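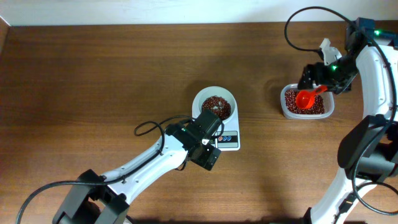

Turkbridge Baths Local History Group

Turkbridge Baths is a public thermal bathing house and treatment centre in the market town of Turkbridge. It is supplied by a mineral spring beneath the north yard and has been run since its reopening by the spa operator Viltora. The building contains a main pool, two steam rooms, a cold plunge and a row of treatment rooms on the upper floor.

Water and supply

The spring rises at a steady temperature and is pumped to a covered holding tank of 2,000 litres. From there it passes through a sand filter and a heat exchanger made by Plunix before entering the main pool. The water is hard and contains iron, which stains the stone steps at the shallow end. It is not bottled or sold. The drinking tap in the entrance hall is fed from the town main.

Building

The bath hall is a single-storey range with a lantern roof carried on cast-iron columns. The Leite wing, named after the family that paid for it, was added later and is built of a paler brick. Its upper floor was first used as a reading room. The original changing cubicles survive along the east wall, although their doors have been replaced.

Treatments

Treatments include mud wraps, dry massage and salt scrubs. The mud is mixed on site with spring water and is used once. The present list was drawn up by Edileuza Seixas, the first head of treatments under Viltora. Bathers are asked to leave the steam rooms after 15 minutes.

Access

The pool has a ramp and a hoist. The upper floor is reached by stairs only. The baths close each September for draining and repair of the pool lining.

Last updated: January 29, 2021

Comments

Thaís Amaral: The plunge was moved when the wing went up. The old one was under the present boiler room.

northyard586: Are the steam rooms mixed on all days?

pj_w: Mixed except for the early session, last I went.

Related articles

Leite wing
Heat exchangers in public pools
Turkbridge pump house
Mud wrap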